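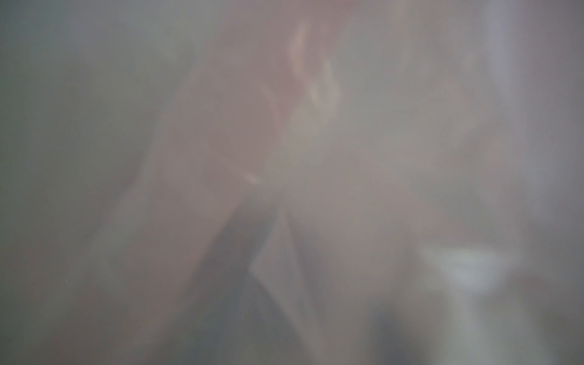

Olter has released version 3 of Kudby, its control and planning software for two-arm robots. The update plans both arms together and adds a check that drops wrist camera views when they carry too little detail.

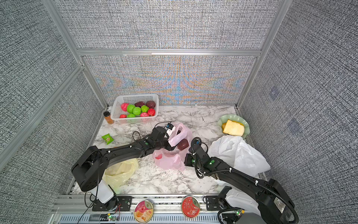 *The left gripper holds the upper edge of a pink plastic bag.*

Bags and other soft items were the main target - Olter says 88 of the 600 bug reports on the last version involved them.

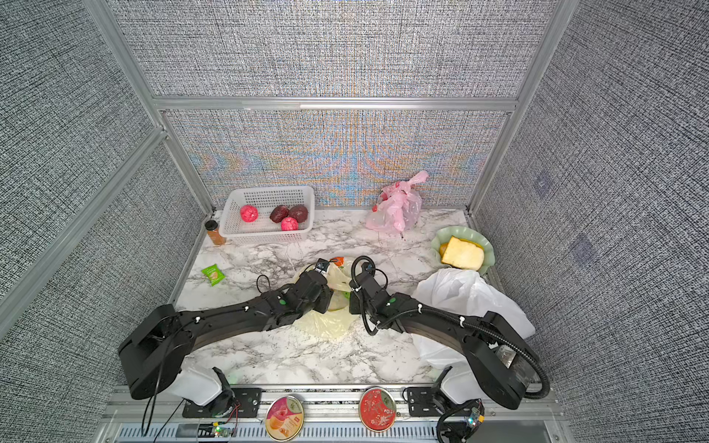
*Both arms reach toward a crumpled pale-yellow bag.*

The Russo planner add-on needs a separate update, due in June.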